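Demostraciones por teleoperación: cierre de la segunda tanda

El grupo de manipulación de Rimlow ha cerrado la segunda tanda de demostraciones para Trodemus, con 464 episodios aceptados de los 800 previstos en el plan. Otros 143 quedaron descartados en la revisión, la mayoría por pausas largas del operador o por desfase entre la consigna y la posición medida del brazo. El resto se grabará a partir de febrero.

La tarea es la misma que en la primera tanda: recolocar objetos sobre la mesa a partir de una instrucción corta. El operador guía el brazo a distancia y el sistema registra posición articular, apertura de la pinza y vídeo. En los tramos de aproximación fina se admite también el guiado manual, con el brazo en compensación de gravedad - modalidad que Lieven Koster prefiere para los operadores nuevos y que alarga cada episodio en casi 7 segundos.

Se mantiene la norma de variar la disposición inicial entre episodios. Los objetos de distractor se cambian de sitio a mano y no se usa plantilla.

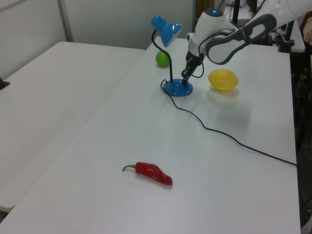
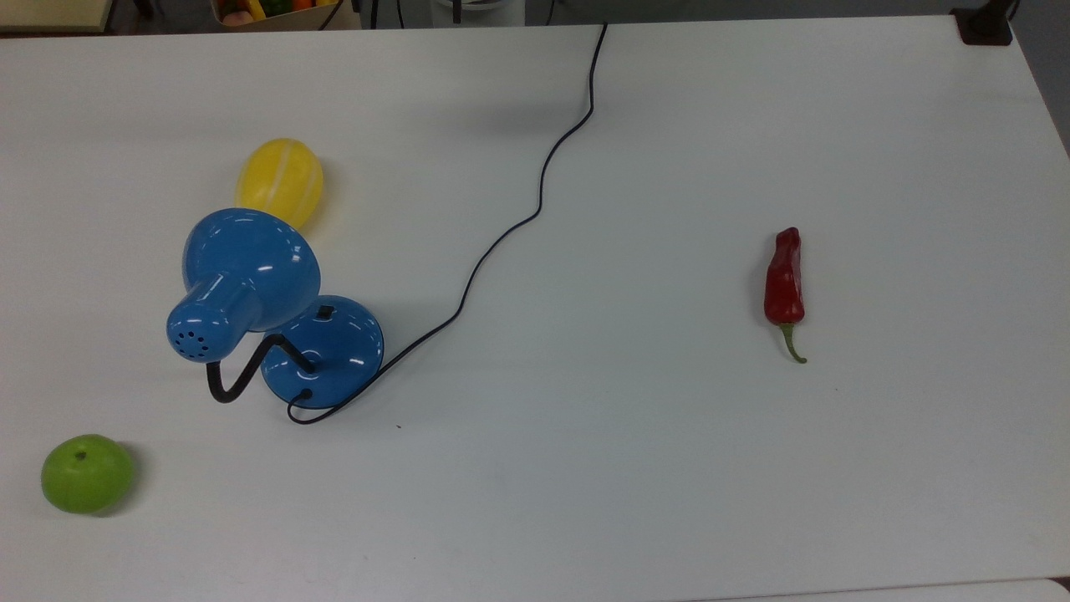

La revisión de trayectorias se hace ahora con Gruris, que marca los cambios bruscos de velocidad y los contactos no previstos. El punto más discutido son los objetos con partes flexibles. Una lámpara de flexo azul con el cable negro extendido sobre la mesa obliga a decidir si el cable cuenta como obstáculo o como parte del objeto; para esta tanda se ha anotado como parte del objeto, y cualquier roce de la pinza con él se etiqueta aparte. El guindillo rojo y las frutas se anotan como cuerpos rígidos. Polishchuk, el módulo de reproducción, todavía no admite la etiqueta de roce, de modo que esos episodios deben consultarse en el registro original. La guía de anotación revisada está en la carpeta compartida del grupo, junto con la tabla de descartes por operador.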